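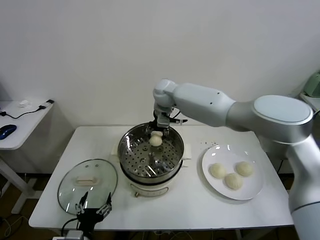 Imelda Yap told me in the first week that a medieval pilgrim was a tourist with worse shoes, and that if I wanted to write a whole project about souvenirs I should at least admit it. Okay, I admit it! My project is about souvenirs. It's also about what ordinary people thought they were doing when they walked for weeks to look at a saint's bones, but I got there through the souvenirs.

Pilgrim Badges and the People Who Wore Them
History project, final report
Dec 5, 2019

What I wanted to find out

Pilgrim badges were small cheap things, mostly cast in lead or a lead and tin mix, and they were sold near the big shrines from the later 1100s on. Canterbury had Thomas Becket, Santiago de Compostela had the scallop shell (real shells first, then metal ones too), and Rome had the crossed keys and the face of Christ on a cloth. You pinned or sewed one to your hat or your coat and everybody you met on the road knew where you had been.

My teacher wanted a question, so mine was: were the badges proof of a trip, or were they supposed to do something? I started out sure it was proof. I changed my mind about halfway through, mostly because of the reading on how badges got touched to a shrine or a relic so that some of the holiness would stick to them.

How I did it

I worked with Bendik Viklund and Anselmo Nieto for the first part, then we split up and wrote three separate reports. We made one shared spreadsheet, which Anselmo named Wokis for reasons he won't explain, and typed in every badge we could find in the printed catalogs our library has. We ended up with 574 entries. Each one has the shrine (if known), where it was dug up, the picture on it and a rough date.

Typing that in took four weeks. I would not do it this way again. Half of the catalogs date things by century and the other half by king, and Bendik and I had been filling in the date column in different ways until October, so we had to go back and fix it -- my half, mostly, because his was the sensible way.

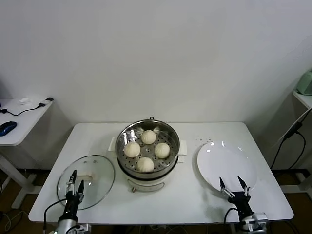

What I found

A lot of badges come out of rivers. The Thames has given up loads of them, and so have rivers in France and the Low Countries. Mud without much air in it is good at keeping lead in one piece, so part of this is only about survival. But some historians think people threw them in on purpose, maybe as a thank-you for getting home, and I like that idea even though I can't prove it. Lost hats would explain some of them too.

The other thing is bells and whistles, and I mean that literally. Some Canterbury souvenirs are tiny bells. There are also little flasks called ampullae, made to carry holy water, and the ones from Canterbury held water that was said to have a drop of Becket's blood mixed in. People used it for the sick. That's what finished off my "proof of a trip" theory, because you don't give a receipt to your sick mother.

So my answer is both, and which one comes first depends on the shrine and the person. A badge could show off and protect you in the same afternoon. I also think the sellers cared a lot about the business side. There were arguments over who had the right to make and sell the shells at Santiago, and the church got pretty serious about it.

What went wrong

My map is bad. It shows where badges were found, and it looks like it shows where pilgrims lived, and those are different things. I would also like to have read something written by a person who bought one, but most buyers never wrote anything down.

Comments

Benedita Henriques: Loved the part about the flasks. Did you find any from shrines that later went out of fashion? I'd read a follow-up on those.

Aarne Savolainen: I think you give up on the lost hats too fast. A pin that thin bends if you look at it, and bridges are windy.

Anselmo Nieto: the name is staying.

Related reports

Who Paid for the Cathedral Roof?
Reading a Monastery's Shopping List
Bendik Viklund: Roads, Inns and Robbers
Relics on the Move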